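Section 4. Starting Your First Reading List

Welcome back! If you have followed along this far, Cimix is installed, you have signed in, and your shelf is sitting there waiting for its first book. In this section we will set up a reading list for a literary biography, a kind of book that asks a little more of its reader than a novel does, what with all the dates and letters and cousins. Give yourself an unhurried half hour and a comfortable chair.

Before you begin

Have the book itself beside you, open to the title page. We will be using Clelunance, the life of a poet by Li-hua Tsai, as our practice book, but any biography with notes and an index will do nicely.

1. Choose New List from the Shelf menu and type a name for it. Short names work best, as the side panel only shows the first 22 letters.

2. Type the title and author into the two boxes at the top. If Cimix finds more than one edition, pick the one whose page count matches yours. Our copy of Clelunance has 358 pages, notes included.

Note: Paperback and hardcover editions are often paged differently, and your bookmarks will drift if you choose the wrong one. You can change editions later under Book Details, but bookmarks you have already made will stay where they were.

3. Press Save. The book now appears on your shelf with a plain gray cover, which you may replace with one of your own whenever you like.

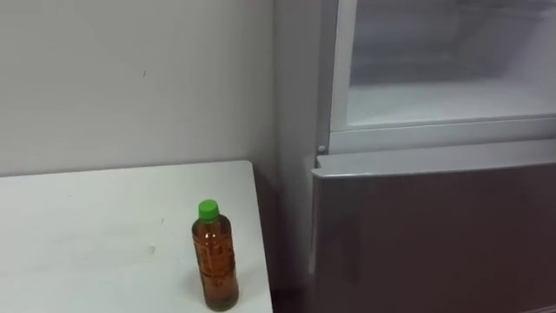 4. Open the book's entry and choose Add People. Start with the poet, then add the parents, the publisher and anyone else who turns up in the first chapter. It is tempting to copy out the whole index at this point – please don't! A list of people you haven't met yet is no help at all, and you will enjoy adding them as they come along.

5. For each person, fill in the Also Known As box. Letter writers are dreadfully fond of nicknames, and Cimix will gather every name under one entry when you search.

Caution: Merging two people cannot be undone. If you aren't certain that "T." in chapter three is the same "T." who comes to dinner in chapter five, leave them as separate entries for now and put a question mark in the Remarks box.

6. Set a bookmark by typing a page number and a few words to remind you why you stopped. Try page 172, where the quarrel over the second collection begins, or any page you happen to like. 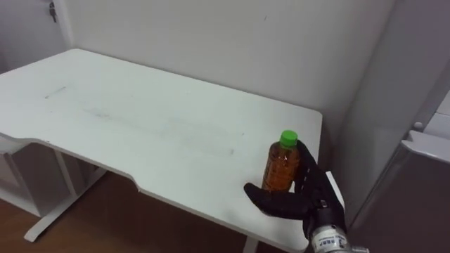
Linking Letters and Poems

Once you have a few bookmarks, you can tie them to the works they talk about. Open a bookmark, choose Link, and type the title of the poem or the date of the letter. Undated letters can be entered by month alone, so a plain "October" is perfectly acceptable.

Note: A single list will hold up to 1297 links. Should you ever fill one up, start a second list and choose Continue From in its settings.

This section was last revised 5/13/21 by Tsung-han Fu.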